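Perception / Planning Engineer (contract, possible perm)
Stomov, Ronemitz office, 4 days a week on site

We write the software that lets one arm sort and pair laundry. Small team, too much to do. Need someone who can start by June, sooner is better.

What you'd be doing:
Grasp planning on cloth. Picking a fold worth pinching, closing on it, noticing when you got two layers. Python mostly, some C++ in the control loop. 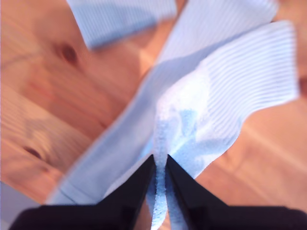

Also owning our replay tool, Flarkamov. It loads an episode, scrubs through wrist video and joint states side by side, and right now it chokes past 1,000 frames. We have 3,442 episodes and nearly all need a second look at the lables.

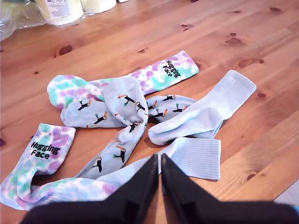 Must have: real experience with segmentation or pose on messy objects, comfortable reading somebody elses planner, git. Nice to have: imitation learning, camera calibration. Degree - don't care.
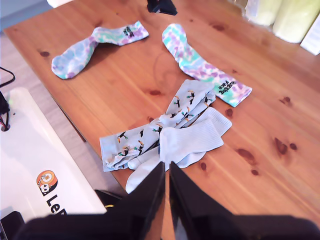 Pair matching is the weak spot. Two tie-dye socks lying well apart, fine, the matcher gets those. A white ribbed one lying across a toucan one gets merged into a single blob and the planner goes for the middle. Your first month is that.

To apply: CV plus 30 lines of code you like, to Melati Liem. No cover letter. Technical chat is with Vlastimil Koubek, then a paid day with us. Closes 14th September.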